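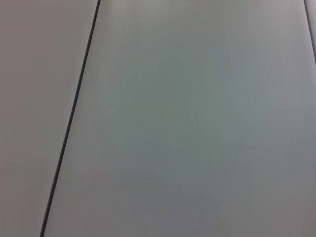
Plilwood Community Pantry - progress report, Tue 4 December

We packed 218 hampers in November, up on the month before. Deliveries now run on four days a week and the Noh Street pick-up has settled into a regular crowd.

Spending is within budget except for fuel. Jae-in Ryu has asked Trornov for a fixed monthly rate - no reply yet.

Seven new drivers have done their food safety training and five are still waiting on police checks. Dong-geon Ham will send the receipts separately.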